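Gudeta — poignée d'apprentissage par démonstration
Gamme Rivar, pour bras de table

Réf. 407. Poids : 267 g sans le câble. Garantie 7 mois, oui, sept, le service juridique de Grallivside a ses raisons.

À quoi ça sert
Programmer un bras point par point est une excellente façon d'occuper un après-midi. Avec Gudeta, on prend le bras par la main, on lui montre le geste, on appuie sur le bouton et il l'enregistre. Si vous hésitez au-dessus de l'objet, il apprendra aussi à hésiter.

Deux modes de saisie
Guidage manuel : le bras compense son propre poids et suit la poignée. Prévoir de la place pour les coudes.
Téléopération : la poignée se détache et commande le bras à distance, par le boîtier Trarnport (vendu séparément, comme tout ce qui est indispensable).

Ce qui est fourni
La poignée, un câble de 3 m, deux brides de rechange et une notice en français, relue depuis mars. Le bras n'est pas compris. On nous pose la question plus souvent qu'on ne le voudrait.

Premier exercice conseillé
Un marqueur dans une tasse, sur une table claire et bien dégagée autour de l'objet. Faites la démonstration plusieurs fois en variant l'angle du marqueur, puis déplacez la tasse et recommencez. Gardez les autres tasses au bout de la table — le café et l'apprentissage se mélangent mal. 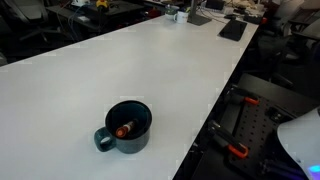 Compatibilité
Tous les bras Rivar à partir du micrologiciel 3. Pour les modèles plus anciens, demandez l'adaptateur à Grallivside en précisant le numéro de série inscrit sous l'embase.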